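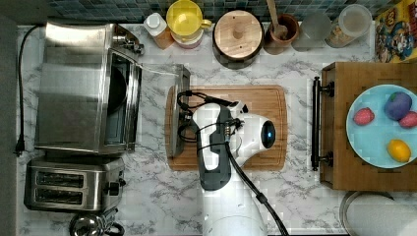

2 September 2018
Kitchen cell, Drandby bench. Arm 3, gripper and wrist cable.

Carried over from the last entry: intermittent gripper timeout, controller code 1596, always with the wrist turned well over to the left half of the counter. Never on the right half. Brallau driver log has 13 occurrences since the last cable change. Opening and closing by hand from the pendant did not reproduce it at home position.

Checked first:
- Supply at the gripper connector, steady with the wrist still.
- Connector seating at the tool flange. Fine, pins clean, latch holds.
- Firmware on the gripper board matches the Mallet sheet. Left alone.

Then jogged joint 6 slowly end to end with the gripper cycling. Timeout came back twice near the left limit. Flexing the bundle by hand just above the last tie gave it every time. So it is the cable, at the tie. The loop had been pulled too short in January, when the harness was rerouted, and all the bend was going into one point.

Swapped the gripper cable for the spare from the Planier box. One spare left, order more. New routing: the loop goes round the upper part of the arm with enough slack for full wrist travel, first tie moved back toward the elbow, hook-and-loop in place of the zip tie. Do not cinch it. If it looks untidy it is probably right.

After the swap, re-taught the board approach. Gripper down slow, fingers closed, stopping at the far part of the board.

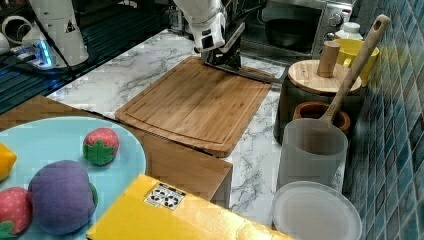 Gripper at the back of the cutting board, fingers down.

Tool offset in Z was out by 3 mm against the stored value. Put this down to the flange having been off and on without the shim. Shim refitted, offset rewritten, old file kept with the suffix _old. Cycle counter on the gripper read 3819 at handover, write the new one next to it when the fingers get changed.

Notes on the bench layout, for whoever sets up next:
The board has to sit where the approach was taught. It slides on the marble if the arm leans on it, so check it before each run and re-teach if it has moved. Keep the toaster oven back from the wrist sweep. Cables stay clear of the base, which they were not when I started.

Open:
- Long run with the new cable, full left travel, log on. Not done yet.
- Finger pads are worn on one side. Usable.
- Joint 4 makes a faint tick when it reverses under load. Was there before the swap. No error with it, listen again after the long run.
- Label the old cable as scrap before it finds its way back into the box.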